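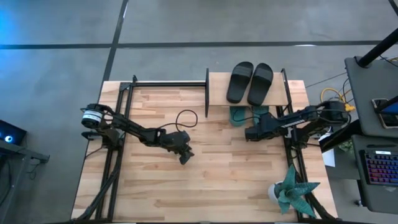 Do you ever kick off your shoes and then can't find one of them? I do it every single Friday! That's why I love a shoe rack. It's really just a shelf with legs, but it gives every pair a home.

Start by making pairs. A left shoe and a right shoe go side by side — toes facing the same way looks neatest, I reckon.

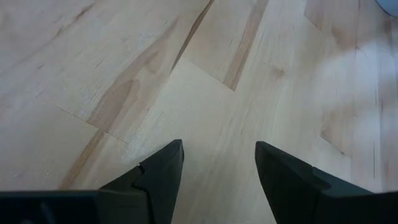
Next, pick a level. My friend Areti puts her favourite thongs (the rubber kind you wear to the beach!) down low, where she can grab them. If your shelf has 2 levels, you can sort by colour too.
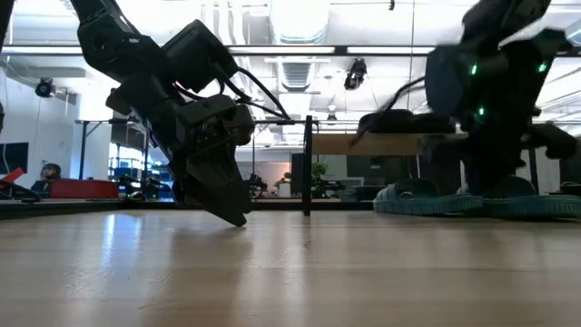

Teal sandals near the back of the table.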